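Handout 4: The Counter as a System
Household Operations, section 47
Instructor: Gergely Kelemen

Last time we did drawers, and several of you have written to say you no longer speak to your drawers. Good. Today we move up to the counter.

Definitions first. A resident is anything that lives on the counter full time: toaster oven, dish rack. A visitor is anything that should be gone by bedtime, such as a plate with one piece of fruit on it. Most kitchens fail because the visitors have been there since August.

Residents go at the ends or along the back. The middle stays open for work.

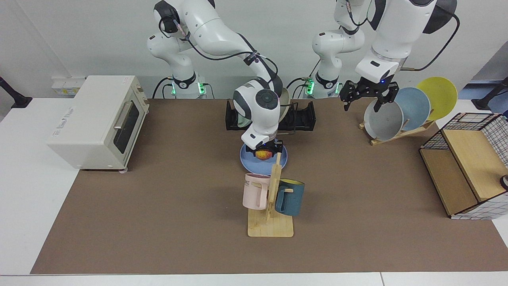 Turn the toaster oven so its door opens over free space. Aim it at the wall and you will be feeding it toast sideways for the rest of your lease.

Plates stand upright in the rack. Stacking them flat in there is storage with a puddle, see Foltis, p. 34, who is angrier than I am.

Fruit on a plate counts as a visitor even if you find it decorative. We argued this for most of an hour last year and I have not changed my mind.

For next time: sketch your own counter, label residents and visitors, and read the Azimi chapter on outlets. Skip the part about bread boxes.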